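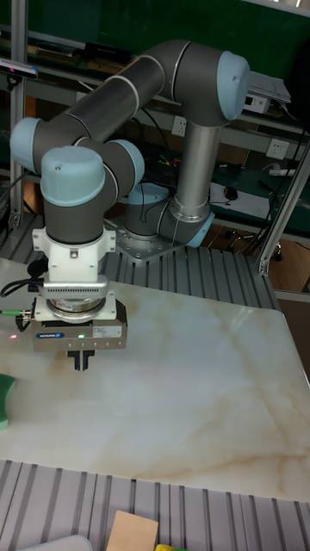
Marble-pattern top, green sponge at left edge.

Section 3. Wiping down the Halum top

1. Clear crumbs and grit first. Grit scratches.
2. Wet sponge, wring it out well. Soft side only.
3. Wipe along the veining, back edge to front. Overlap teh strokes.
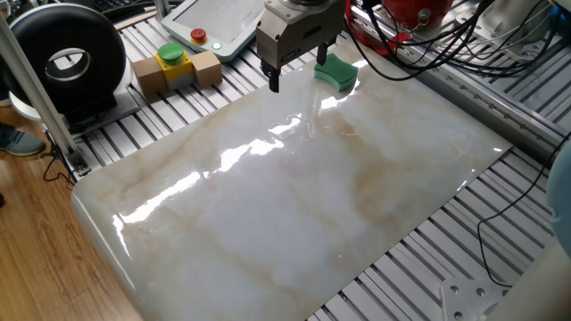

4. Rounded corners get a second pass, grime collects there.
5. Dry with a cloth. Leave 5 minutes before putting anything back.

CAUTION: No bleach, no scouring powder. Dulls the finish permanantly.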